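Print this page | E-mail this thread to a friend

Proltholm Household Forum > Storage and tidying > Smoky plastic boxes for toys and puzzles?

kettlemoss
Hello all. I have decided that the small toys and puzzles must leave the cardboard boxes, and I would like your opinion before I buy more. I have one food container with a lid that closes with clips, in the smoky brown plastic which you can see through. I bought it at the market in Zellcombe, and it was intended for rice. My idea is to use such boxes on the shelf in the living room, one for each kind of thing. 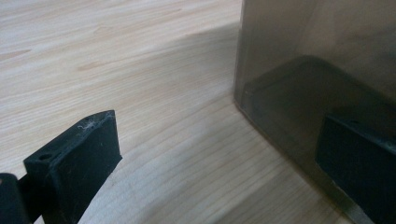 What I like is that the colour is calm. With completely clear boxes my shelf looks like a shop. What I am not sure about is whether the plastic will become ugly with scratches after one year of use by children. Does anybody have the same kind for longer?

harbour_lane
We have had these in our kitchen since a long time, for pasta and flour. The plastic holds well. Small scratches come, but on the smoky ones you see them less than on the clear ones. The clips are the weak part. Ours are from Grillov and one clip broke when it was pulled from the wrong side. You can still close the box with the other, only not tightly.

For toys I would not pay for a lid with clips. A simple open basket is cheaper and the children put the things back more easily.

kettlemoss
Thank you. The open basket I have tried and I do not agree that it works better. Everything goes in, also socks and bread. A lid makes them think a little. My question about the clips is more if small hands can open them without help.

Yesterday I put the box on the table and tried different places for the label. It is a plain table with light wood, so I can judge the colour there quite well. Near the wall my shelf is darker.
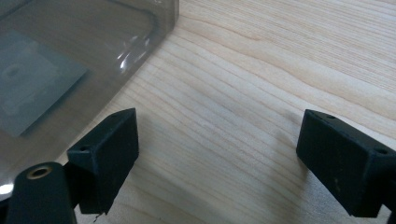
The smoky box on the light table.

rainyporch
I have to disagree with harbour_lane a bit. Baskets are good for soft toys and bad for puzzles. A cube puzzle at the bottom of a basket is lost until the big cleaning in August. In a box you see it at once, even through the brown plastic.

About the small hands: my daughter opened ours when she was four. Closing was harder. She pressed one side and left the other one up. I would not worry, it is not soup.

harbour_lane
Fair point about the puzzles. But you also need to think where the lid goes when the box is open. In our house the lid is always under the sofa.

Zaki
I would like to ask about the label. Is it a sticker outside or paper inside? I had stickers on the outside and when I wanted to change them the glue stayed. I washed it with oil, then with soap, and it was still a grey patch which collected dust. Now I put a small card inside, against the wall of the box, and it is readable if you write with a thick pen. On the brown plastic a thin pen is useless.

kettlemoss
This is a good idea with the card and the thick pen, I will do it like this. About the lid: mine is white with a grey handle in the middle, and I think a white lid is easier to find than a transparent one. I plan to make the rule that lid and box stay next to each other on the table while somebody is playing. The Rubik's cube will be the first thing that gets its place in there, together with the other small puzzles.
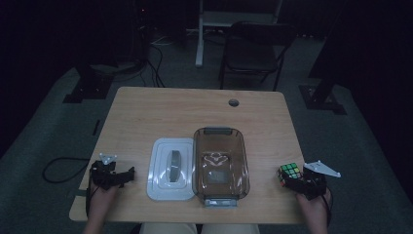 The long shape is also practical for my shelf, where a square box would waste the space behind it. The shelf is 60 cm deep, so I can put 2 boxes one behind the other, and the things for winter evenings can stay at the back.

rainyporch
Please do not put them one behind the other! I did this and the back box was not opened for a whole year — it is like throwing it away. Better to stack them, if the lids allow it. With a handle in the middle of the lid you must check first if the upper box stands straight.

harbour_lane
Here I agree with rainyporch. Only one row. And buy one more box first, live with it for a month, then buy the rest.

kettlemoss
I did not think about the handle and the stacking. I will buy one more box and try it before I decide. If it does not stand straight I will use it for rice, as it was meant from the beginning.

Print this page | E-mail this thread to a friend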